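Ticket 306: Label printer on Jerance packing line drops jobs after idle
Opened by: Nasrin Hassanpour
Assigned to: Ajith Pisharody
Status: Resolved
Priority: Medium

Summary
The network label printer at packing station 2 stops accepting jobs after a quiet spell. The Ondix print queue shows the job as sent. No label comes out and no error appears on the printer panel. Power cycling clears it until the next idle period.

Environment
Print server: Ondix, current release
Client: Drarkinix shipping desktop, 18 seats
Connection: wired, DHCP, raw port printing
First reported in August, after the switch in the packing area was replaced.

Log

08:40 Nasrin Hassanpour
Reproduced. Sent a test label after the morning break. Queue status went to "sent" and stayed there. Ping to the printer address gets a reply. Web page of the printer does not load.

09:15 Ajith Pisharody
If ping works and the web page does not, something else may be answering on that address. Please print the configuration page from the panel and compare the hardware address with the ARP table on the server.

09:50 Nasrin Hassanpour
Configuration page printed. Hardware address on the page does not match the ARP entry. Printer reports its address ending in 113, same as the queue. 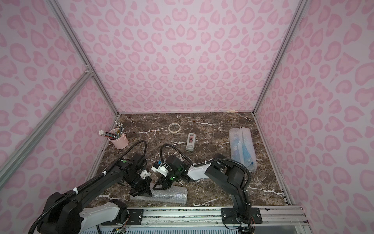

10:20 Ajith Pisharody
Duplicate address, then. The printer was given 113 by hand at some point and the same address is also inside the DHCP pool. While the printer is talking, the server keeps the right entry. Once it goes quiet the entry expires and the other device can answer first. Checking leases now.

10:35 Ajith Pisharody
Lease for 113 belongs to a handheld scanner. Asked Fouad Ait Brahim to exclude the address from the pool and release the lease.

11:30 Fouad Ait Brahim
Exclusion added. Scanner restarted and picked up a new address. ARP cache cleared on the print server. Printer web page loads.

13:45 Nasrin Hassanpour
Left the printer idle for almost 2 hours. First label printed without delay. The stuck jobs from this morning were deleted so they do not print twice.

Root cause
Manually assigned printer address inside the active DHCP range.

Follow-up
Shufen Zheng to move the remaining label printers to reservations. Sleep timer on the printer left at its default. Reopen this ticket if a job stays at "sent" again, and attach the ARP output taken before any power cycle.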